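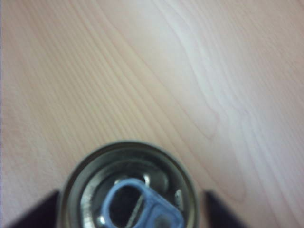 A blue pull tab on a silver can, with pale wood grain behind it.

December
By a staff writer

The tab is the last part to go on a soda can that most people would recognize, and the first part they touch. At Skurkik, a small bottler on the east side of Wollovthorpe, it is also the only part of the lid that gets any color. The lids come in as plain silver aluminum. The tabs are blue on the plain seltzer, green on the ginger and unpainted on everything else.

The company started doing this eight years ago, when it switched from glass. Glass bottles had shown the drink inside. With cans, a restaurant looking down into a full cooler or an open carton saw rows of identical lids and had to pull one out to read the side. A few accounts complained. Skurkik tried a stamp on the lid first, and the stamp rubbed off in shipping. Colored tabs cost more per case, but they stayed the same color all the way to the customer, and the complaints stopped.

A beverage can is made in two pieces that are not joined until it is full. The body is drawn from a single disk of metal, pushed through a set of rings until the walls are thin and tall. The lid, called an end in the trade, is stamped separately from a slightly different alloy. It arrives at the bottling plant in long paper sleeves, with the tab already attached. After filling, a machine sets the end on top of the body and rolls the two edges together into a tight folded seam. That seam is the thick rim you feel against your lip.

Inside the rim the metal drops to a lower level. The step is there for strength. A carbonated drink pushes outward in every direction, and a flat disk flush with the rim would dome upward. A sunken panel with a groove around it holds its shape under pressure and also lets the bottom of one can nest into the top of another.

The tab is held on by a rivet, but the rivet is not a separate piece. It is formed out of the lid itself. A small bubble of metal is raised in the center of the panel, the tab is placed over it and the bubble is flattened to hold it. When you lift the ring end, the short end on the other side presses down on a scored line in the lid, and the scored flap folds into the can while staying attached at one edge. Older cans had a ring that came away completely, and anyone who walked barefoot on a beach in those years remembers why it was dropped.

The hole in the tab is often credited with one job or another. A popular story says it was put there to hold a straw, and it does hold a straw if you turn the tab over the opening. Mostly it saves metal and gives the fingertip something to grip. The edges are curled under so they do not cut.

Skurkik's blue is closer to powder blue than to navy. The first sample was much darker, and looked black under a cooler light. The second was a bright royal that the owners thought belonged on an energy drink. The one they kept is chalky and soft, and it does not shine the way the bare metal around it does. The plant goes through the blue faster than the green by a wide margin. Plain seltzer makes up 57 percent of what the company sells.

A good share of that is drunk at Sova, a lunch place two streets over from the plant. Sova has 67 seats and does not pour soda from a fountain. It took the fountain out when the line needed replacing and never put another one in. The drinks come to the table in cans, with a glass on request. Most people do not request one.

A room where everyone drinks from cans is hard on tables. Cans get slid. They get set down hard and turned in place by people who are talking. The bottom of a can is a narrow ring of bare aluminum, and on a soft finish it can leave a gray circle that looks like a stain but is really a trace of metal. On dark wood the circles show up as light scuffs. On unsealed wood, a damp can will raise the grain overnight.

When Sova replaced its tables, it went to Kanaan, a workshop that makes furniture for schools and offices and had not done a restaurant before. Kanaan suggested a pale veneer over a solid core, with a satin finish. A high gloss would have shown every scratch from across the room. A dead matte finish hides scratches well but holds on to grease, and the cleaning crew would have been scrubbing it every night.

Veneer has a poor reputation among people who grew up with the cheap kind, where the corners lifted and the layer underneath was pressed sawdust. The sheets Kanaan uses are real wood, sliced thin and glued down under pressure. The figure depends on where the knife went through the log. Near one side the lines can run straight and close together, and toward the middle of the same sheet they open into tall, curving arches that woodworkers call cathedrals. A workshop can match sheets so the arches line up from table to table. Sova decided against paying for that - the tables get moved every day, and the match would be gone by the first lunch.

Kanaan cut 200 sample squares while it settled on a finish, and most of them went home with employees as coasters. The workshop tested them with whatever was in the refrigerator. Coffee and mustard were the worst offenders. Seltzer gave no trouble on any of the sealed squares, even when it was left to dry.

The care instructions fit on one card taped inside the supply closet. Wipe with a damp cloth and mild soap. Dry with a second cloth, going with the grain. For gray rings from cans, use a white eraser before reaching for any cleaner. Do not use the green scouring pads. Recoat when water stops beading.

So far one table has gone back for recoating, the small one next to the pickup counter, where people set things down while they look for a card to pay with. It was away for a little over a week, and a folding table stood in for it.

Skurkik has a fourth flavor planned for spring, and is looking at tab colors again. Yellow is the favorite at the plant. The sample is on a shelf in the office, next to the dark blue one.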